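Moffat – a collection of press secretary briefings, cleaned up

Hi! I'm Solange Cordeiro and I put this together in August after one too many evenings trying to find out who had said what at a podium. Moffat holds transcripts of town and county press briefings from Pistcombe, split by speaker, with 3,000 question-and-reply pairs in the current release.

What's in the folder

briefings.csv has one row per exchange. The speaker column is a role (mayor's office, press secretary, reporter), and the name column is filled in only for people on the public payroll. staff_changes.csv lists the 24 resignations and appointments that came up during the period, with the time of the announcement where I could find one. A lot of them seem to land right before 5 p.m. – make of that what you will.
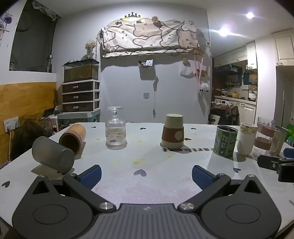 Staff turnover is the messy part of this set. When a spokesperson quits and a deputy fills in, the old transcripts sometimes keep the old name for weeks, and Rosalind Ostrowski and I fixed those by hand. We did it at a white table, like the one with the two tipped-over cups, the orange-tan one with a pink band near its rim, and argued over every "acting" title. If you find one we missed, tell me!

Known problems

Seven briefings have no audio, so I typed those up from Aparecida Medeiros's notes (her shorthand is great, but she skips the jokes). Crosstalk is marked [both] and I didn't try to untangle it. Anything said off the record is out, even when it was already in the paper. 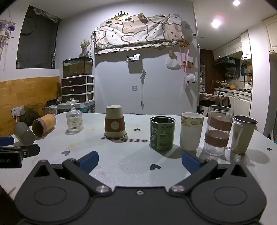
Cups on the white tabletop, a gray one and a tan-orange one on their sides at the left.

Loading it

Any spreadsheet program will open the files. I use Prasitz for searching, and there's a saved setup in the extras folder. Dates are month first. Please credit Moffat if you quote from it, and send corrections to me or Rosalind with the row number.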